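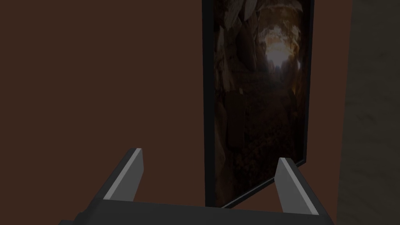
Ticket 3962: Wrist view faces wall art, episode flagged by keep-out rule

Project: Fundov
Environment: Ultura sim, hallway room
Status: Open, waiting on rule wording
Priority: Normal

Reported problem
The Dobre checker flags the episode for "gripper facing fixed decor" and drops it from the accepted set. The gripper is open with nothing in it. The operator says no contact was made and wants the episode back in.

What the rule says
Section 23 of the Gorkeck practice sheet: an open gripper must not be pointed at wall-mounted items unless the task names them. It gives no distance. The checker uses the picture's bounding box plus a margin and does not look at contacts at all.

Steps taken
1. Reran the checker on the same log. Same flag.
2. Read the contact log. No entries for the picture or the wall.
3. Checked the task text. It does not name the picture, so the exception does not apply.
4. Pulled a second view from the same room to compare against the rule.

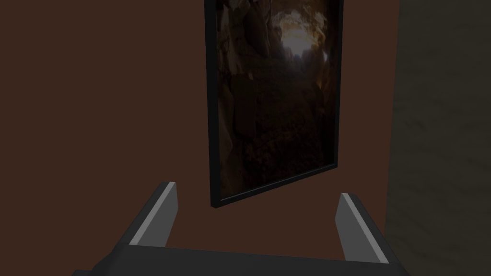

Wrist view, gripper open, clear gap to the wall.

5. Set the margin to zero on a test copy. The flag cleared. Put the margin back, as we don't change limits to pass a single episode.
6. Searched the last 4000 episodes for the same flag with an empty contact log. Got around 2 percent.

Finding
The checker is doing what it was set up to do. The rule was written for real rooms, where a frame can be knocked down, and was copied into sim without a distance. Facing an item and being close to it should be separate checks.

Proposed change
Keep the flag, but make it a warning when the contact log is empty and the gripper stays outside the stop distance. Contact with decor stays a hard fail. Do not edit or trim logs to clear a flag.

Update, 3:40 pm
Sent the wording to the rule owners. Episode is on hold and should not be used for training until they reply. Stop distance still to be filled in.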